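We use cookies to remember your settings and see which posts get read. Accept / Manage choices

Open day at Morsy, Plurkham
By Anoma Talukder
December

I nearly didn't go in, because the line for hot cider outside was longer than the line for the building (priorities!). But Stella Mwakyusa had been on at me for weeks, so up we went, all the way to the second floor, with my gloves in my teeth and two maps we never looked at again.

The downstairs rooms are mostly posters. Nice posters, and a kid was handing out stickers, but you can read a poster at home. Upstairs is where they put the tables out, and that's where I lost an hour. I'm a sucker for play food. I had a whole grocery store of it under the stairs when I was six, and seeing a ketchup bottle on a lavender-grey plate took me straight back there.

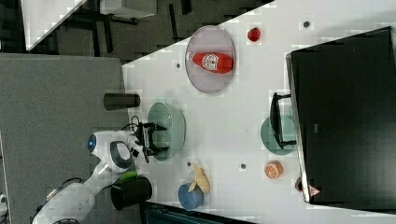

Stella went for the banana, of course. I liked the orange slice best, with all its little segments and the peel around the outside, and I'm now shopping for a bowl in that same pale green. Mine at home are all white and chipped. Anas Benkirane, who was looking after our group, let us ask anything we wanted and didn't hurry us along, even when Stella started planning an entire lunch menu around one plate.

Coffee was in the hall on the way out, 2 dollars a cup, and the cinnamon rolls were gone by the time we got there. Go early if you care about rolls. Parking at the Lomport end is free but it's a long, windy walk, and the shuttle only holds 8 people, so we ended up hoofing it back in the dark with Stella still talking about sandwiches.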